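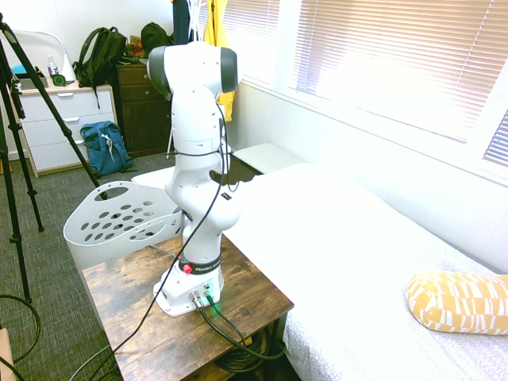 木の台の白いアーム。根元の緑ランプ点灯

11月 作業ノート(壁面展示の件、試し掛けと紙)

朝8時過ぎに工房。寒い。プレス機の油が固い。

カフェ・プラルトゥーラ(Plaltura)の壁の話の続き。来年から地元の作家の作品を掛けたい、ついては工房で取りまとめてくれないか、という例の件。先方からイネスさん(Inês Neves)経由で条件の紙が届いたので、読んだ感想と、今日やった試験の結果を書いておく。後で誰が見ても分かるように書くつもりだが、途中から愚痴になると思う。

まず条件の紙。一枚しかない。展示料なし、売れた場合の手数料なし、搬入と撤去は作家側、期間は「応相談」。手数料なしは気前がいいように読めるが、売るときに誰が金を受け取るのかがどこにも書いていない。レジを通すなら店の売上に混ざるし、通さないなら作家が店に呼ばれるたびに走ることになる。前に別の店でやったときは封筒に入れて棚の上に置かれていた。あれは二度とやりたくない。イネスさんに聞いたら「そのへんは柔軟に」と言われているそうだ。柔軟というのは決めていないという意味だと思っておく。

破損の責任も書いていない。コーヒーが跳ねたらどうするのか。椅子の背が当たったらどうするのか。ボルギルさん(Borghild Rustad)は「壁に掛けるくらいで大げさ」と言うが、彼女の作品は油彩で、濡れ布巾で拭ける。こちらは紙だ。水滴ひとつで終わる。

壁の寸法。先方の紙には「約2メートル」とあったので、昨日の夕方に寄って自分で測った。レールを付けられる幅は1823ミリ。左に換気口の枠、右に配電盤の扉があって、扉は開けられるようにしておかないといけない。これで2メートルと言うのはどういう測り方なのか。図面を持っているはずなのに、頼んでも出てこない。次からは先方の数字は全部測り直すこと。

1823ミリに4点、という計画はエドヴィンさん(Edvin Nyberg)の案。本人の作品が一番大きいのは横に置いておくとして、四人に一点ずつという分け方は公平に見える。ただ、サイズが揃っていないものを公平に一点ずつ並べると、壁としては落ち着かない。床にマスキングテープで壁の枠を取って並べてみた。大きいのを端に寄せると、残り三点が端数のように見える。真ん中に置くと、ほかが脇役になる。どちらも気に入らない。オッタルさん(Ottar Boström)は小さいのを上下二段にすればいいと言うが、下段はちょうど座った客の頭の高さに来る。整髪料の付いた額縁を拭く係は誰なのか。

午前の試験。吊り具。

先方が付けたいと言っているのはスティヴロウ(Stivlow)のレールとワイヤー。カタログの謳い文句は立派だが、カタログの数字を信じて痛い目に遭ったことが何度もあるので、工房の壁に一本借りて付けてみた。フック一つあたり10キロまで、と箱に書いてある。これがレール全体で割る数字なのか、フックを何個付けてもその都度10キロなのか、箱にも説明書にも書いていない。問い合わせたら「通常のご使用では問題ありません」という返事。通常の使用が何かを聞いているのだが。

試し方。バケツに砂を入れて吊るし、そのまま昼まで放置。額より重くしておいた。切れはしなかった。フックも外れていない。ただしワイヤーを締める小さいねじのところが滑った。目で見て分かるほどではなく、テープで付けた印からずれていたので分かった。半日でこれなら、一か月掛けておけば額は確実に下がる。左右で下がり方が違えば傾く。傾いた額ほど客が触りたくなるものはない。

対策は二つ考えた。ねじの下に結び目を作る(見た目が悪い)、あるいはワイヤーの端に圧着スリーブを噛ませる(外せなくなるので作品ごとに長さを作り直し)。どちらも完全に納得はしていない。ギータさん(Geetha Bangera)は圧着に賛成、毎回作り直すのは自分ではないからだろうと言ったら笑っていた。明日もう一本、圧着ありで同じ砂を吊るす。比べるまでは結論を書かない。

粘着剤。額の下の角が壁から浮くのを止めるのに、ジスネス(Jisness)の練り消しみたいなやつを使えばいいという話が出ている。「跡が残らない」と袋にある。工房の漆喰の端切れで試した。剥がした跡に油っぽい染みが残った。袋の裏を読むと、塗装面に限る、とちゃんと小さく書いてある。プラルトゥーラの壁は見たところ塗装だが、下地が何かは知らない。店の人も知らない。端のほうで一度試させてもらえるまで使わない。使うなら書面で許可をもらう。

昼。パンを食べながらエドヴィンさんと言い合い。彼は、こういう展示は人に見てもらえるだけで値打ちがある、細かいことを言っていたら何も掛からない、という立場。分からなくもない。だが「見てもらえる」の中身が曖昧すぎる。カフェの客は絵を見に来ているのではないし、絵の前の席が一番人気なら、絵は客の頭の後ろにあるだけだ。先週、コーヒー一杯で長居して客の目線を観察した。壁の今の飾り(古いポスター)に目をやった人は少なく、大半は手元か窓の外を見ていた。たった一度の観察なので何の証拠にもならないことは認める。時間帯を変えてもう一度行く。コーヒー代は経費で落とす。

エドヴィンさんの反論:今あるのが古いポスターだから見ないのだ。まあ、そうかもしれない。 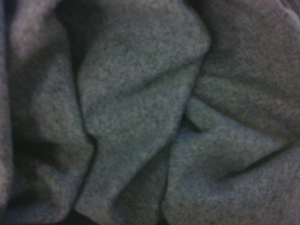

午後は紙。

四人のうち紙の作品は二人、ギータさんのリノカットと私の銅版。問題は窓。壁は西向きの窓の斜め向かいで、夕方に光が入る。私が寄った時間はまさに入っている最中で、レールの右半分に当たっていた。店の人は「冬だけ」と言う。冬だけでも毎日当たれば焼ける。夏はどうかと聞いたら、夏は日除けを下ろすという。下ろすのは暑いと感じたときで、決まった時間があるわけではないらしい。

紙の候補はアグバヤニ(Agbayani)の265グラム。厚くて腰があるので額の中で波打ちにくい、という触れ込みで見本をもらった。悪い紙ではない。湿しの時間が今の紙より長くかかる。短いと線のインクが乗り切らず、細いところが飛ぶ。長くすると今度は毛羽立って、プレートの縁で紙が裂けかけた。ちょうどいいところがずいぶん狭い。慣れれば何とかなるのだろうが、慣れるまでに何枚捨てるのか。見本だけで値段をまだ聞いていない。値段を聞く前に惚れないこと。

波打ちの試験は、刷ったものをマットに留めて、流しの横の棚に立てた。流しの横が工房で一番湿る。比較に今の紙を隣に。夕方見た時点では、どちらも平らに見える。これで差がないと言うのは早い。少なくとも何日か置く。オッタルさんが「定規を当てればすぐ分かる」と言って当てたが、定規のほうが反っていた。

退色の試験はもっと時間がかかる。インクを帯状に刷って半分を厚紙で覆い、西の窓の桟に貼った。覆った側と覆わない側を比べるだけの素朴なもの。インクは黒とセピアと、ギータさんが使いたがっている赤。赤が一番怪しい。缶には耐光性の星印が付いているが、この星はメーカーによって満点が違うので、星の数だけ比べても意味がない。赤を使うなら版数を抑えて、掛け替え用に余分を取っておいたほうがいいと伝えた。本人は不服そう。

ガラスかアクリルか。紙ものには何か入れないといけない。ガラスは重い。レールの滑りを見た後では重くしたくない。アクリルは軽いが静電気で埃を呼ぶし、店の人が掃除のついでに洗剤で拭いたら曇る。「拭かないでください」と札を付けても拭く人は拭く。紫外線を切るという板も取り寄せられるが、切ると言っている割合がどの波長のことか販売店に聞いても答えられなかった。答えられないものに倍の値段は払えない。今のところ普通のアクリルで、角の裏にフェルト。

額の裏の話も少し。湿気を逃がすために裏板を完全に密閉しない派(私)と、厨房の油を入れないために密閉する派(ボルギルさん)で割れている。カウンターの奥で何か炒めている匂いがしたので、油の心配はもっともだと思い始めた。ただ密閉した中に湿気を閉じ込めたら同じことだ。乾いた日に密閉すればいいと彼女は言う。この町の11月に乾いた日があるのなら教えてほしい。

キャプション札。先方は店のロゴ入りの札で統一したいそうだ。見本を見ると、ロゴのほうが作家名より大きい。これは断る。作家名、題、技法、値段、連絡先。ロゴは隅に小さく。イネスさんが伝えてくれることになった。彼女は板挟みで気の毒だが、引き受けたのも彼女なので頼る。

札に値段を出すかどうかでも揉めた。オッタルさんは出さない派。値段を見るとコーヒーと比べられるから、と。比べられて困る値段なら付け直せばいいと私は思うが、これは本人が決めること。札の型には値段の行を作っておき、空欄も可とする。空欄のときに行が間抜けに空いて見えないか、刷ってみて確かめる。

16時半、イネスさんから電話。先方は早く掛けたい、試験はどれくらい要るのかと聞かれた。レールは圧着の結果が出れば返事できる。紙は待ってもらう。どうしても急ぐなら油彩の二人だけ先に掛ける手もあると言ったら、それでは壁が寂しいと言われた。古いポスターよりは寂しくないと思う。返事は保留。

先方に確認すること(イネスさんに渡す分)
売上の受け取り方と、受け取りを記録する人
破損と盗難のときの扱い、金額の上限
壁の下地、粘着剤を試していい場所
日除けを下ろす時間を決められるか
配電盤の扉を開ける頻度
期間の始まりと終わりを日付で
掃除の担当に直接説明できるか

工房側でやること
圧着ありのワイヤー、砂の重さは今日と同じで(私)
265グラムの紙の値段、最小注文数(ギータさん)
床の仮並べをもう一度、大きいのを左端から少し離した案で(エドヴィンさん、私)
裏板の密閉あり、なしを一枚ずつ作って流しの横へ(ボルギルさん)
札の型(オッタルさん)

追記、19時。帰りがけにもう一度レールを見た。砂を外したのに印のずれは戻っていない。当たり前か。ねじを締め直したら、今度は頭が少しなめた。借り物なのに。箱に入っていた六角が微妙に合っていない気がする。手持ちのもので明日やり直す。

流しの横の紙、今の紙のほうは角がわずかに浮いてきた。アグバヤニのほうは変わらず。ただ留め方を揃えたか自信がない。今の紙は上だけ、アグバヤニは上と横を留めたかもしれない。めくって見るのは明るいところで。もし違っていたら最初からやり直し。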